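Two weeks with the Cateo wrist kit

03/11/2019

The parcel from Cateo had been sitting in the hall since the middle of the week, and I'd promised myself I wouldn't open it until I'd cleared the ironing. I lasted one evening. Those of you who have been reading for a while will know I'm not good with parcels.

For anyone new, I've been trying out bits of home robotics since April, when I bought the little Yook arm second-hand and taught it (badly) to put teaspoons in a drawer. The Yook is a lovely thing but teaching it is slow going. You move it by hand, press a button, move it again, press again, and by the time you've done a whole drawer your tea is cold and so are you. So when Cateo said they were lending out their wrist kit to people who write about this sort of thing, I put my name down straight away and then fretted for a month that they'd pick somebody with a proper workshop.

They didn't, bless them. The kit is on loan, it goes back at the end of the month, and they haven't asked to see this before it goes up.

The idea is simple enough. You wear a tracker on each wrist, you do an ordinary household job with your own two hands, and the software makes a recording of how your hands moved so that an arm can have a go at learning it afterwards. Each tracker is a chunky white affair on a black strap, with those square black-and-white patterns on its faces, and a second white block that hangs underneath. They look rather like something off the bridge of a spaceship in an old television programme, and I mean that as a compliment!

Getting started took me 34 minutes, and a good part of that was the straps. The instructions show them being done up one-handed, and I can only say that the hand in the drawing is cleverer than mine. I got there by resting my elbow on the worktop and pulling with my teeth, which I don't suppose is in the manual. Once they're on they stay on, I'll give them that. I wore mine through a whole morning of folding tea towels and they didn't slide about, though I did have pink marks afterwards and I'd have liked a softer lining.

The weight is harder to be kind about. It isn't much when you pick one up, but it hangs below the wrist, and after a long session I could feel it right up into my shoulders. I've settled on short goes of 17 minutes or so with a sit down in between. My friends at the Esdale makers' evening had a turn as well and said much the same, although the younger ones complained less than I did.

Now, the software. Cateo's own program is called Grirwood, and it is much friendlier than the one that came with my Yook. You choose a name for the job, press the big button, wait for the beep and off you go. Afterwards you can play it back and watch two little hands moving about on the screen, and I'm afraid I spent far too long just watching mine. If you've made a mess of one you throw it away and do it again. I've kept nearly 200 recordings so far, mostly towels, cushions and putting the shopping away, and it has only lost one of them, when my laptop decided it was time for an update.

The odd thing is how it makes you notice your own habits. I had no idea I plump a cushion by giving it a thump on the left side first and then the right, or that I always smooth a towel twice. The first few recordings were very stiff because I was trying to be tidy for the machine, and the later ones are far more useful because I'd stopped thinking about it and was humming along to the radio.

Things I'd change, if Cateo are reading: a wireless version, please. The cable does catch on things, and I've learnt to put it well out of the way before I start. A longer strap for people with bigger wrists would help too, as one of the Esdale lot was on the very last hole. And the beep could be quieter - the cat from next door has stopped visiting.

As for the cost, it's 39 pounds a month to rent, with the software included. That's more than I'd pay for a hobby all year round, but I can see myself taking it for a month or two over the winter, when the garden doesn't need me, and getting a good batch of recordings done in one go. I'm carrying on with the cushions this week, and after that I want to try making a bed, fitted sheet and all.

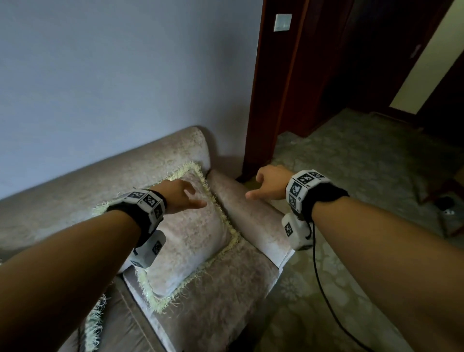 I'll put up another post once the Yook has had a chance to learn from the towel recordings. If any of you have rented the kit as well, do leave a comment and tell me how you manage the straps.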